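3.2 Verification of declared transfers

The second group of provisions in the treaty concerns transfers of dual-use goods between the parties. Under these provisions, each party must declare a transfer before the goods leave its territory, and the receiving party must confirm the arrival within 46 days. The text of the treaty does not say what happens when the confirmation is late. In practice, the two sides have developed different habits, and these habits explain a large part of the disagreement which we study in this section.

Our material consists of 2349 declarations which were submitted to the joint secretariat in Jovel. Of these, 1640 were confirmed inside the period. The remaining 709 were confirmed late or were never confirmed. We coded each declaration by the category of goods, the declared end user and the border point. Declarations that were withdrawn by the sender before the shipment are not included.

The categories in the annex are wide. They cover machine tools, pumps, pressure sensors and also handling equipment and molded plastic parts, for which the military use is often difficult to show. Inspectors at the Vivis crossing complained already in the first year that the annex describes goods by their function, while the customs papers describe them by their material and shape (Figure 4). The same article could therefore be entered under two headings, depending on who filled in the form.
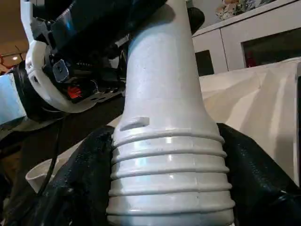

Figure 4. White plastic article with a ribbed lower section, held between two black gripper fingers.

The problem of double headings was discussed at the Halász round of talks, in January. The eastern delegation proposed a common list with 200 entries, each with a short technical description. The western delegation accepted the idea of a list but wanted to keep the right to add entries without the consent of the other side. No agreement was reached on this point, and the final communiqué only mentions "continued expert contacts".

We see two possible readings of this result. According to the first, the failure was mainly technical, and a better prepared list would have been accepted. According to the second, the delegations used the technical question to delay a political decision about inspections inside military sites. The minutes of the expert group support the second reading more strongly. The wording of the first 31 entries was settled in one session, and the discussion stopped only when the experts came to the entries which would have required visits to the Rulell depot.

It should be noted that late confirmations are not equal to violations. In the interviews, officials of both parties named lack of staff as the most common cause of delay, and our data do not contradict them. The share of late cases is highest at the small border points, where one office handles both civil customs and treaty declarations. For this reason we do not use the number of late cases as a measure of compliance. Instead, in Section 3.3 we examine only those declarations for which the other party made a formal objection.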